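Pattern and Surface, Week 4: Repeats, Scale and Why Your Eye Gets Bored
Notes by Jade Grewal
3 Nov 2024

Hi all! These are the notes I promised, typed up from my scribbles and a bit tidier than the way I said it in class (I skipped a whole section on half-drops because we ran over, so please read that part properly).

What we mean by a repeat

A repeat is the smallest chunk of a design that you can copy over and over to cover a surface. Wallpaper, wrapping paper, shower curtains, it's all the same trick. Back in September we looked at single motifs, one leaf or one flower sitting alone on a page, and most of you got very good at those. Now we have to make them live next to each other, and that's where it gets fun!

The plain grid

Also called a block repeat. You stack the tile straight across and straight down. It's the easiest one to draw and the easiest one to spot, so if you've got one big red poppy in your tile, people will see columns of red poppies marching up the wall. Sometimes you want that. Kitchen gingham would be pretty sad without it.

The half-drop

Each new column slides down by half the height of the tile. I love this one. It breaks up those columns and sends the eye off on a diagonal, and a small tile suddenly feels a lot bigger than it is. Have another look at the Mendoza sample book, the one with the green cover, and find the pear design. Put your finger on one pear and travel to the next column. See how it drops?

The brick

Same idea turned sideways, so each row shifts over by half a tile. You already know it from any brick wall you've ever leaned on. Printed papers that copy real brick use that shift too, and then they fuss over the color of each block, because a brick print in one flat gray looks like graph paper. The mottling does most of the work.

Tossed layouts

With a tossed layout the motifs point every which way and there's no obvious top or bottom. Leaves and little flowers are perfect for it. It's handy for anything that gets seen from all sides, like a tablecloth or a mat, and it's forgiving when you cut it up. The catch is gaps. Squint at your tile and look for pale rivers running through it, then drop a small sprig in to plug them. Fern fronds over a light ground, with some small round flowers scattered between, are a nice pairing to study: long shapes, short shapes, plenty of air.

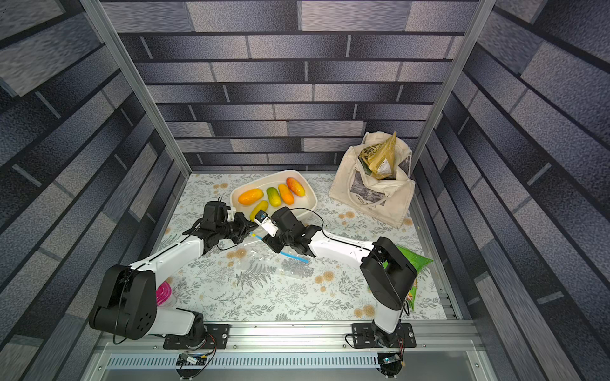 Scale

Print your tile at 80 percent, then at full size, and pin both up across the room. I mean properly across the room, not at arm's length on your desk. Small patterns melt into a texture and big ones turn into pictures. I once drew a tiny seed pattern for a folder of mine called Peltader, spent ages on every seed, and from the doorway it was beige. Just beige!

For next time

Bring one tile drawn three ways: block, half-drop and brick. Keep the motif the same so we can compare them fairly. Use no more than 4 colors, counting the background. Pencil crayon is fine, gouache is fine, cut paper is very fine.

Reading: the Irimar handout, page 9 onward. Skip the bit on roller sizes unless you're curious.

Bring scissors and low-tack tape as well. We'll be cutting tiles down the middle and swapping the halves to check the edges meet up, and I never have enough pairs to go around.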